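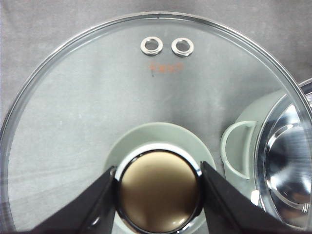 Glass Pot Lids: Vents, Knobs and Rims

By Birsen Dağdelen
August

Notes from the cookware shelf at the Kirnska test kitchen. The page covers clear glass lids for stainless steel pots, with emphasis on the fittings. Measurements were taken on the bench by Alžběta Štefanec.

Vents. Two round metal grommets, set side by side with a short gap between them. Each is an open ring with a raised, polished edge. A vent of this type has no slider and cannot be closed. Starch collects under the lip of the ring — clean with a narrow bottle brush, from both faces of the glass.

Knob. Domed top, bronze or gold in tone with a satin finish, seated in a bright polished collar. Check the screw under the lid every few months. Hand tighten only; a tool can put too much stress on the glass.

Glass. Transparent, with a slight grayish tint. There is a short line of small orange-red printing below the vents. Avoid scouring powder on printed areas.

Storage. Our lids stand on edge in a rack 360 mm deep. The shelf above holds roughly 600 mm of stacked pots, handles to the rear. Lids go back on the rack after drying — never flat under a heavy pan.

Spare knobs are in drawer 677, with the collars in a separate bag.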